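Tasard says most soft toys can go in the machine, and asks parents to stop believing the rest

Household advice service Tasard has put out its April guidance on washing plush toys, and it takes a dim view of much of what is passed around on the subject.

The service looked at 13 popular tips and kept three. Freezing a teddy overnight was dropped, as was adding vinegar to everything.

"People are told a cuddly toy needs its own special liquid, its own bag and its own programme," said Blažena Vrabec, who wrote the guidance. "I have yet to see why. Read the label, close any loose seams and wash it at 30 degrees."

The three surviving tips are to check the care label, to keep toys with batteries or sound boxes out of the drum, and to let stuffing dry right through before the toy goes back to bed.

Vrabec is no kinder to the "plush care" settings on newer machines. "It may well be the delicates wash with a picture of a bear on it," she said.

The guidance is free from Tasard on request. Press enquiries: Dalibor Vlček, Tasard press desk.

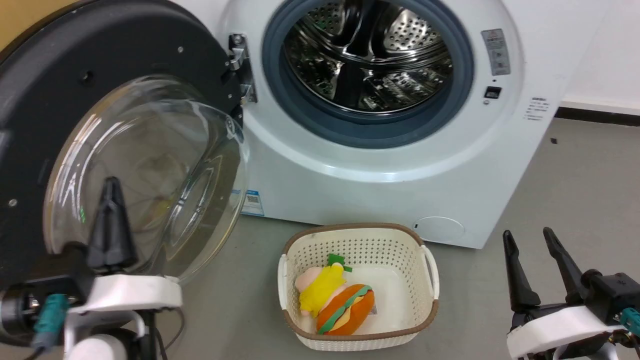 Can soft toys be tumble dried?

Only if the care label allows it, and then on low heat. Otherwise squeeze them in a towel and leave them somewhere airy, turning them now and then.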